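About Juvumside

Hi, I'm Horațiu, and I run Juvumside, a small evening school for people who want to learn to fix and understand their own stuff. If you came in from the Hudgate bus stop and wondered what goes on behind the green door next to the bakery, it's us!

How it started

I used to teach math at a regular high school, and I liked it fine, but the part of my week I looked forward to was the after-hours bit. Kids would hang back with a broken bike light or a calculator that had died, and we'd sit there with a screwdriver and a cup of tea and see what we could do. Then their parents started coming. Then one of the grandmothers brought a sewing machine that weighed more than I did, and I figured I'd better find a bigger table.

I rented one room in the old Olteanu building, painted it a yellow I still regret, and put a card in the bakery window. Ten people signed up for the first course, which was called "Clothes and How to Keep Them." I couldn't sew. I'd hired someone who could, and I sat in the back row and learned to put in a zipper with everybody else. I've still got the jacket. The zipper sticks halfway up and I wear it anyway.

What we teach now

These days we have three rooms and a kitchen, and last year 148 people took a course with us. The sewing class is still the one that fills up first (go figure), but there's plenty more:

Clothes and How to Keep Them - hems, buttons, zippers, darning, and what those little laundry symbols mean.

Bikes from the Ground Up - brakes, gears, flats, and wheel truing if the group is feeling brave.

Bread, Slowly - eight evenings of dough. You take home a loaf every time, so bring a bag.

Paper and Money - household budgets, rental contracts, reading a bill properly. It sounds dull and people come out of it grinning.

Know Your Computer - what's inside the case, what each part does, and how to write down what you need before you go shopping.

Small Repairs at Home - squeaky doors, dripping faucets, holes in drywall, wobbly chairs.

Most courses run eight weeks, one evening a week, from 6:30 until we get tired. Groups are small. If you miss a night, just tell the teacher and come early the next week, and somebody will catch you up.

What it costs

A full course is $100, materials included, except for the bread class where we ask you to bring your own flour because people have Opinions about flour. If that's too much right now, write to me and say so. You don't have to explain anything and I won't ask. We keep a few spots in every group for this and I'd much rather see them filled than sitting there empty.

How we like to do things

I don't believe in being shown something forty times. You get shown once, maybe twice, and then it's your turn, and the teacher comes around and looks over your shoulder. You'll make a mess of it the first time. I did, with every single course on that list - I take each one myself before we offer it, and my first loaf is now holding open the kitchen door.

There are no tests and no certificates. A few people have asked for certificates and I did go as far as pricing up some nice thick paper, but then I spent the money on a better kettle.

The Dralik shelf

By the front door you'll find our lending shelf, named after the hardware store that used to be in this building. There are 445 items on it as of the last time I updated the list: drills, bread tins, pattern books, pumps, a tile cutter, way too many tape measures. Anyone who has ever taken a course can borrow from it for two weeks. Write your name in the book, and write it so I can read it, please. If something breaks while you've got it, bring back the pieces and we'll have a go at it together.

Joining a course

The next round of evening courses starts in November, and sign-up opens on August 23, 2021. You can do it by email or just knock. I'm in the office most afternoons, and if I'm not, I'm next door getting a pretzel, so give me five minutes.

Not sure which course is for you? Come sit in on one for free. Lots of people show up for bikes and end up baking.
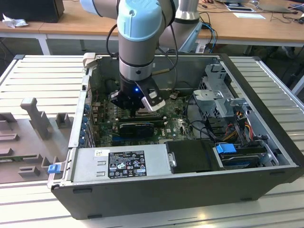 Finding us

We're in the Olteanu building, ground floor, green door. The bell is broken (yes, I know, I know) so knock hard. There's a ramp around the side by the bike racks, and parking on the street is free after six.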